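The Basket at Hiltel

My aunt left me a bread basket, a debt of 80 dollars to the Plirham public library, and instructions. The debt I paid. The basket I put on the table and looked at for most of February.

The instructions ran to 22 pages. They had been typed by her neighbor, Seraina Trummer, who had opinions of her own and put them in the margins. Page one said the basket was to be kept on a plain table, away from the wall, and was never to hold bread. "She means it," wrote Seraina beside this, in green ink. "I tried a roll once and we didn't speak until Easter."

So I cleared the table. I moved the mail and the good lamp, and I moved the fern, which took it badly and dropped a third of itself on the stairs. Then I set out the basket, and next to it the ball, because page two was entirely about the ball.

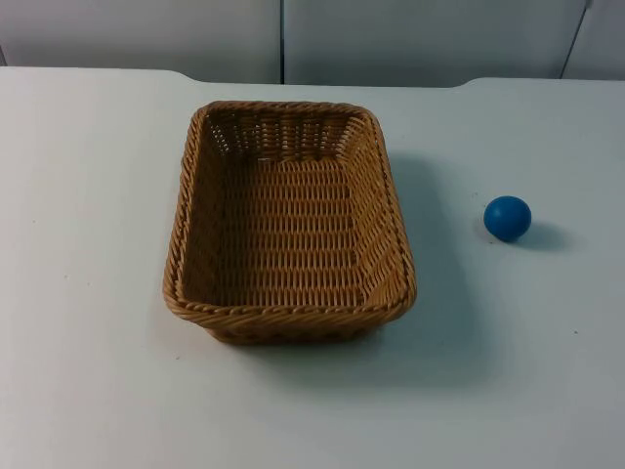
My aunt had been a bookkeeper at Grarel for most of her life, and she believed that anything worth having should be entered somewhere. According to page four, the ball had gone into the basket 3,505 times. She had kept a tally. It had come out again 3,504 times, and the missing one was explained in a footnote about a dog called Rainer.

"You will want to know what it's for," said page five. I did want to know. Page five then changed the subject to gutters.

I called Seraina.

"Have you put it in yet?" she said.

"I only cleared the table this morning."

"Your aunt did it before coffee."

"Did what, though? What happens?"

There was a long pause, during which I could hear her stirring something. "Well," she said, "then it's in the basket."

I thanked her and went back to the pages. Page nine dealt with the weave. A person was supposed to learn it — the spokes, the little gaps, the braid going round and round the rim — until she could see it with her eyes closed. My aunt had done this on the bus to Hiltel every day, and credited it with her low blood pressure and her poor attention to stops. She had walked home from the depot more often than she cared to enter anywhere.

I gave it a try. I leaned in close over the weave and went along it one strand at a time. After a while I noticed that I had stopped thinking about the gutters, and then of course I was thinking about them again.
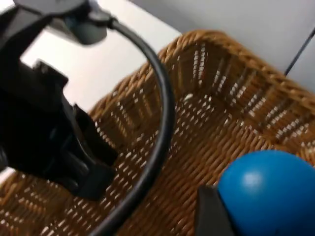
The basket on the white table, with its braided rim.

By page fourteen I was reading with a pencil. By page nineteen I had made a column of my own, very small, on the back of the library receipt. Seraina called at six to ask whether I was eating properly and, in the same breath, whether I had put it in.

"Once," I said.

"And?"

"It's in the basket."

"There you are," she said, sounding more pleased than I had ever heard her. Then she told me the green ink was hers to keep, that I would have to choose another color, and that the fern wanted moving back before it got dark.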